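Gun-woo Hong Keeps the Wrapping Machine Wrapping

21 February 2023

The wrapping cell at Olton has a name on a brass plate, and the name is Kuhlmann. Gun-woo Hong has looked after it for four years and calls it other things.

"It's a very polite machine," he says, lying on his side with one arm under the infeed belt. "When it's going to ruin your day it lights up amber first."

The cell takes a boxed product, cuts a sheet of paper to length, pulls it around the box, tapes the long seam and folds the ends. On a good shift it does 700 boxes an hour. On the morning I visit it has done 34, and Hong has the guard door open and a tray of small parts beside him on a flattened carton, which he has asked me twice not to step on.

The trouble is in the end folds. A gift box wants its ends closed in a fixed order, side flaps in, top down, bottom up, tape. Four little plates do this, driven off one cam, and when the cam follower wears, the bottom plate arrives early and shakes hands with the top one. What comes out looks like it was wrapped by an uncle.

"People say, tighten it," Hong says. "Everybody who walks past says tighten it. I tightened it in my first week. I bent a plate and we were down until the next afternoon. So now I don't tighten it."

What he does is take out the follower, roll it between finger and thumb with his eyes shut, and make a face. This one gets the face. A new one goes in from a drawer marked Vonex, after the supplier, although Vonex stopped making the part and the drawer is now full of copies from a machine shop in Tununitz. He likes the copies better. They come without a manual.

Then there is the paper, on which Hong can speak for as long as you let him. Thin paper stretches under the tension roller. Glossy paper slides. Anything with a pattern shows up a crooked sheet from across the room, and the customers all want patterns.

"Plain brown, you can be off by a few millimeters and go home," he says. "Stripes, forget it. Hearts are the worst, because they go in diagonal rows and your eye just follows the row. You see right away if it goes off somewhere."

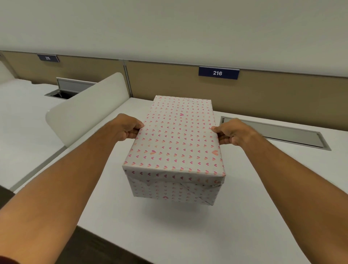 Heart-print paper on a gift box, with the end folds toward the camera.

He judges every repair by the ends. The top face of a wrapped box, he says, tells you that you own paper. The ends tell you about the cam, the tape head, the humidity and whether the night shift has been at the settings. He runs a thumbnail along the creases. He tugs a flap to see whether the tape was pressed down or only introduced.

I ask what the night shift does to the settings.

"They improve them," he says.

There is a notebook for this, hanging from the control cabinet on a string. Each entry gives the roller tension, the paper and the initials of whoever changed something. One page from last May says only "better now," with no initials. Hong has underlined it in red and written "than what" in the margin.

The new follower is in by eleven. He turns the cam by hand through a full cycle, watching the plates, then turns it again, slower, with a flashlight in his teeth. Next come 20 test boxes at quarter speed. Number three has a wrinkle. He moves the paper guide by an amount I can't see, and writes it down.

Did he always want to work on packaging machinery?

"I wanted to work on trains," he says, and closes the guard door. The light on top goes amber, thinks about it, and goes green. Hong stays where he is, with his hand on the stop button.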